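Course: Care of Interior Surfaces
Handout 2: Carpeted floors in public rooms
Training rooms of Firnska, revised 22 July 2019

Please read these pages before the practical lesson and bring them with you. Many words in this handout were already explained in Handout 1 (fiber, pile, backing, seam). If you missed that lesson, ask for the word list at the desk.

1. What we mean by a carpeted zone

A large room has often more than one carpet. The owner chooses a second color or a second texture for a part of the floor, and visitors understand that the use of the room changes at this place. We call each of these parts a zone. In your floor report every zone receives its own line, also when the two carpets come from the same supplier.

Gray is the most common color in the rooms you will visit during the course. It is practical, but it is also difficult for the beginner. Small dust is hard to see on a gray floor when you stand straight. Bend your knees and look along the pile toward the light.

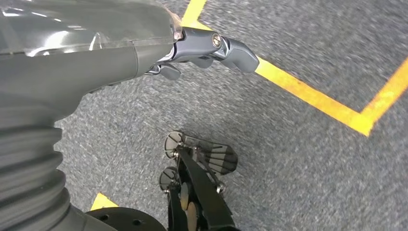 Overhead lighting can help or disturb. Strong lamps show tracks in the pile very well, but they can also make a clean area seem lighter than it is. Check a doubtful place from two sides before you write "stain" in the report. In May several students wrote down a shadow as a stain, and the report had to be made again.

2. The line between two zones

Where two carpets meet there can be a simple joint, a metal profile or a band in a third color. Examine this line slowly. People step over it all day, so the edge is the first place where fibers become open. Write down:

- the color on each side
- the kind of joint
- loose or raised edges, and how long they are
- dirt that is collected along the joint

A light carpet shows shoe marks earlier than a dark mottled one. Vacuum the light side first and then go to the dark side. Change the direction at the joint and do not pull the brush along it.

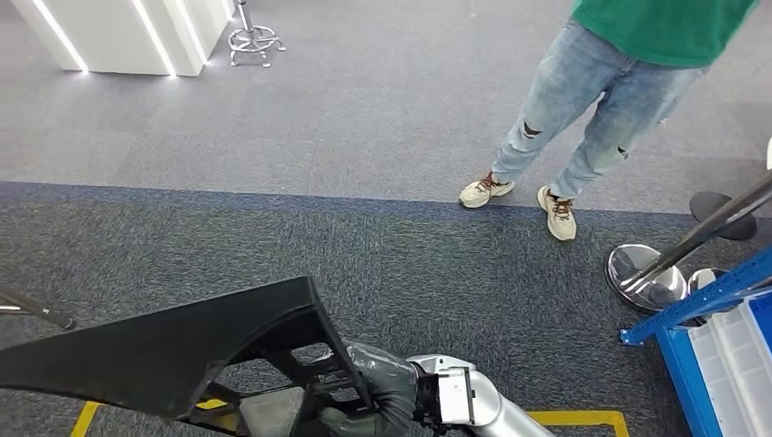 3. Furniture with a small foot

Bar stools, high tables and counters press the carpet in different ways. A stool with a disc base makes a round mark. A stool with thin legs makes small deep points, and these are slower to come up again. A counter is normally not moved. Clean close to its base with the narrow nozzle, and keep water away from any lights in the front.

Lift a stool by its column, never by the seat. If it has a footrest ring, wipe the ring with a dry cloth, because shoes leave dirt there and it falls back on the clean floor.

4. Exercise for the next lesson

The sample room has the number 371. Draw the floor on squared paper, mark all zones and joints, and give each piece of furniture a letter. Use the Wikava form for the report and fill in both sides. The form is finished when the supervisor has signed it.

Reading: Kneath floor manual, the chapter about tile seams.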